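Publications > Technical Reports > Brona: Two-Arm Packing Trials > Section 4

4. Packing and Boxing Tasks

4.1 Setup

The packing trials used two fixed arms facing a shared table, each with a two-finger gripper. Control ran on the Burkura software stack described in Section 3. An operator reset the objects between attempts and did not touch them once an attempt had begun. We ran 516 attempts in total, of which 128 were on the phone box.

4.2 Why boxing is hard

Putting a product back in its box is a common chore in a returns department and a small one at home. A person does it without much thought. For two arms it has three separate parts: the item has to be seated flat in the tray, the lid has to be picked up and turned the right way, and the lid has to slide down evenly on all sides. Most of our failures came in the last part. A lid that is a few degrees off will bind at one corner, and pushing harder bends the cardboard.

Figure 3 shows the phone task with the phone in the tray, one gripper at the phone, and the lid standing on its long edge between the two grippers.
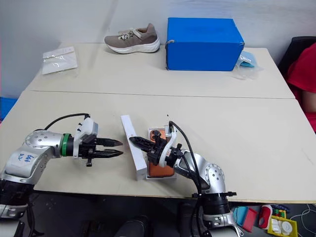

Figure 3. Phone boxing task.

An attempt was stopped at 300 seconds and scored as a failure if the lid was not fully closed. We gave no partial credit, although in many failed attempts the phone was seated correctly. Bitance (Section 2) scores each step separately, so its results should not be compared directly with ours.

Our view is that boxing of this kind is not ready for unattended use. Seating the item is close. Closing the lid still needs a person nearby, and we found 8 distinct ways for it to go wrong, listed in Table 5.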